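Unit 2: Unresponsive Phones and Memory Pressure

A phone stops answering touches when the main thread of the running app is blocked. Input events are still queued, but none are handled until the thread is free.

Common causes covered in this unit:
Storage reads or writes on the main thread
Too many background apps for the installed memory
Thermal throttling of the processor

Lab task. Use the Clusa log from the August test set. It has 3313 entries. Mark every entry where the main thread waits longer than 200 ms, then note which process held the lock. Entry 386 is worked through in the lab sheet.

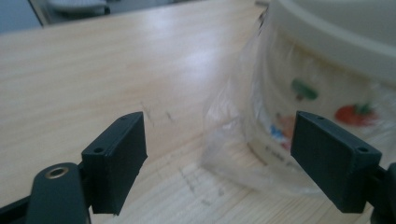

Thermal throttling lowers the clock speed when the case or the chip passes a set limit. The log shows it as a stepwise drop in frequency with no matching rise in memory use. Run the handset on a bare surface, out of its cover, and use the same surface for all runs. A wooden tabletop like the one in the photo is suitable; the glare across it does make a screen harder to read, so turn the handset before starting the timer. Record idle frequency first, then load frequency.

Reading for next session: Thakur notes, section on swap.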